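About us > Who we are > Our school

Tadow School of Bookbinding and Paper Repair

Reading time: 2 minutes
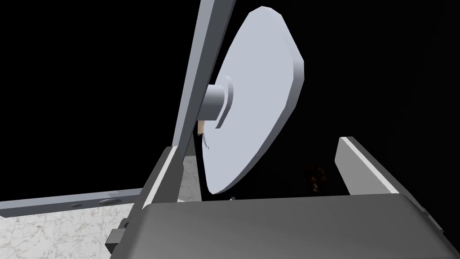

Picture credit: Nusitz Picture Library. Computer-generated image.

Tadow School of Bookbinding and Paper Repair teaches the making, mending and care of books. The School was founded by the Bai Trust to keep hand binding in daily use, and it remains an independent charity. It receives no regular public funding and is supported by course fees, by paid repair work and by gifts.

Teaching takes place in the former corn store at Brirar, which the School holds on a long lease from the Trust. The ground floor contains the main bindery and the paper store. The upper floor is given over to the reading room, the finishing room and the School office. A lift serves both floors.

Our courses

The full certificate course lasts two years and admits 20 students at each intake. Students begin with folding, sewing and simple case bindings in cloth. Leather work is introduced in the second term, together with the paring of skins and the keeping of knives. In the second year each student takes on a set of damaged books from the School's own shelves and repairs them under supervision, keeping a written record of every stage.

Short courses are offered throughout the year and are open to the public. These cover box making, marbled paper, the repair of torn maps and the care of family papers. No earlier experience is needed unless the course listing says so.

Students who complete the certificate may apply to stay for a further year as bench fellows. Fellows share in the repair work of the School and assist with the teaching of beginners.

Repair service

The School accepts books for repair from libraries, parishes, schools and private owners. An estimate is given in writing before any work begins, and nothing is altered without the owner's consent. Owners should be aware that the waiting period may be long. Newspapers, photographs and items affected by live mould cannot be accepted.

The reading room

The School library holds 1,014 volumes on binding, papermaking and printing, with a smaller collection of trade catalogues and sample books. It is open to students at all times and to visitors by appointment. Books may not be borrowed. Pencils only are permitted at the tables.

Admissions

Applications for the certificate course close at the end of July. Applicants are asked to attend an interview and a short practical exercise in folding and cutting. Help with fees is available through the Bai Trust, and enquiries should be sent to the School office.

Page last reviewed: 11 Apr 2021

Shares: 30 | Comments: 2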